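Print | E-mail

Friday, 5 p.m.

Sorted the hair dryers on the grey marble-patterned top. Two to deal with, the teal and copper one and the pink one. The teal is rated 1,824 W according to the Mustico sheet – the pink has no sheet.

Filter mesh on the teal to be brushed monthly. Next due September. Cords to be wrapped without tension at the strain relief, which the Bretance leaflet also advises. Floral wallpaper still flat at the corner strip.

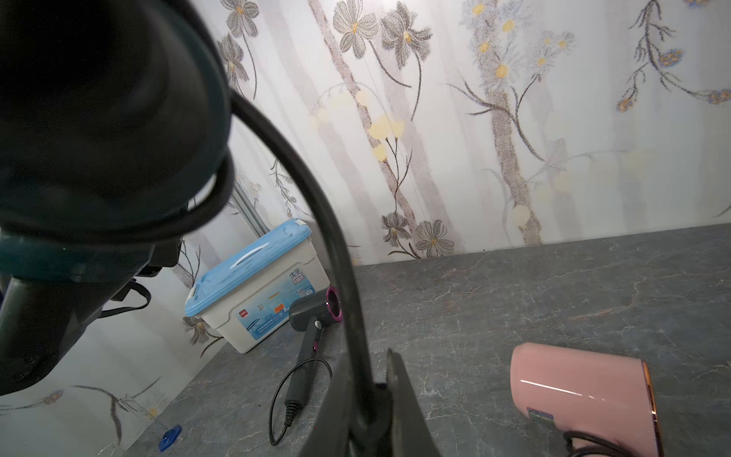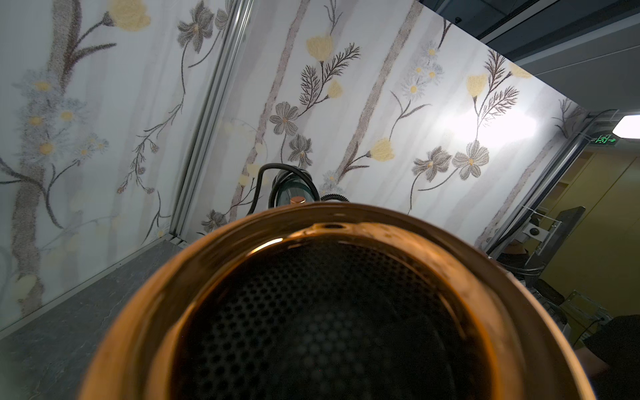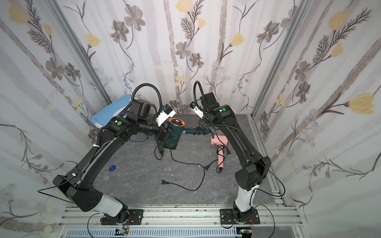
Spare filter is 29 mm across, to be ordered from Wosidport, minimum quantity 2. Šťastný quotes a longer lead time and a higher price. Labels for both plugs tomorrow, then the lower shelf – almost full, so the old diffusers go.

Print | E-mail this entry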